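How I store baseball caps without crushing the crowns

I had 11 caps piled on one closet shelf, and the bottom ones were getting flat as pancakes. My fix is a clear acrylic rack with slots along the top, and I love it!
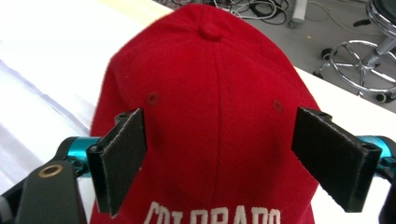
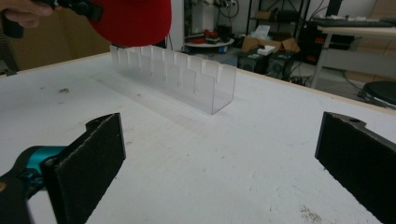 Step 1: Clear a spot

Any table will do (mine is white and pretty scuffed). Set the rack down and check that it doesn't rock.

Step 2: Fix the crown

Push out any dents from the inside with your fist. Fuzzy, wool-type caps hold lint, so go over them with a soft brush — gently around the lettering.

Step 3: Load it up

Start at the far end and work toward yourself, one cap at a time. Pick each one up by the sides of the crown and leave the bill alone. I skip two slots between caps.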